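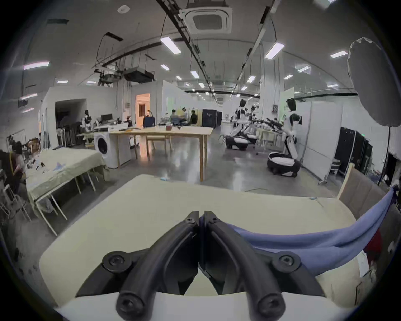
**February, jaw comparison, second bench**

Swapped the Bernon jaws for the Zuccaro set before lunch and reran the cloth pickups on the hand-held tool. Same operator, same table height, 40 tries per set. The Zuccaro jaws are the curved black ones, fixed with hex-socket screws, and they close evenly from both sides, so centering on a fold is easy. The periwinkle cloth over the right side of the table is the one we keep using for edge grabs. Against the cream tabletop it separates well in the camera view, which helps when going through clips later.

Counts so far:

- Bernon: 31 clean pickups out of 40
- Zuccaro: 39 out of 40, the one miss was a double layer

I don't trust the gap yet. The Bernon pads have more than 115 hours on them and the Zuccaro pads are new. Ordered fresh Bernon pads, will repeat.

Screws: two of them on the Zuccaro set had backed off a little by try 25. Snugged them by hand and carried on. Need to look up the torque in the Bondora sheet before the next run. Don't use threadlocker until we've picked a set.

Controller was the Zamham on default gains for both. Closing feels slower with the Zuccaro jaws, but I didn't time it.

To do:

- [ ] repeat Bernon with new pads
- [ ] time open to close, both sets
- [ ] small items, both sets, after cloth is done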